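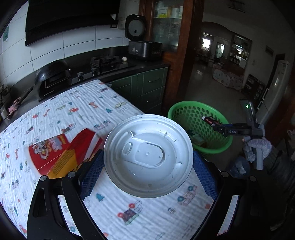 Assistant Accountant, Conditthorpe office

Ninov is looking for an assistant accountant to join our small and rather cheerful finance team in Conditthorpe. We look after the books for 200 family businesses, charities and farms in this part of the county, and we would love to hear from you if you enjoy tidy ledgers, talking to people and the occasional slice of cake at month end (there is usually cake at month end).

You would be working with Villads Baldursdóttir, our finance manager, who joined us from the Cuvamton branch and has been training new starters ever since. Villads will sit with you for the first few weeks while you get to know the clients, and after that you will have a list of your own to look after, with plenty of help close by. We are seven people at present and we do like to talk things through, so please don't worry about asking the same question twice!

The day-to-day work is a good mixture. You will be preparing bank reconciliations and quarterly VAT returns, posting purchase and sales invoices, running a handful of monthly payrolls and helping to draft year-end accounts for sole traders and small limited companies. From November through to the end of January things get busy with personal tax returns, and everyone pitches in, partners included. We moved most of our clients over to Maihi, our bookkeeping system, last year, but there are still a few who bring us their receipts in a carrier bag, and we are fond of them too.

We would like you to be part-qualified with AAT or to have a couple of years in a practice or a busy accounts office. If you have come to bookkeeping by a longer road, after raising a family or running a shop, say, do please write to us all the same. You should be happy with spreadsheets and comfortable on the telephone. A driving licence would be handy for farm visits.

The post is permanent, and full time is 35 hours a week, though we would gladly talk about part-time or school hours. You will have 25 days' holiday plus bank holidays, a workplace pension, and 100 per cent of your study and exam fees paid while you are working towards your qualification. Parking is free behind the building.

To apply, send a CV and a short letter to Villads Baldursdóttir at the Conditthorpe office, telling us a little about yourself and when you could start. If you would like a chat first, ring after 2pm and ask for Villads by name. Interviews will be held in Conditthorpe, and we reply to everyone who writes.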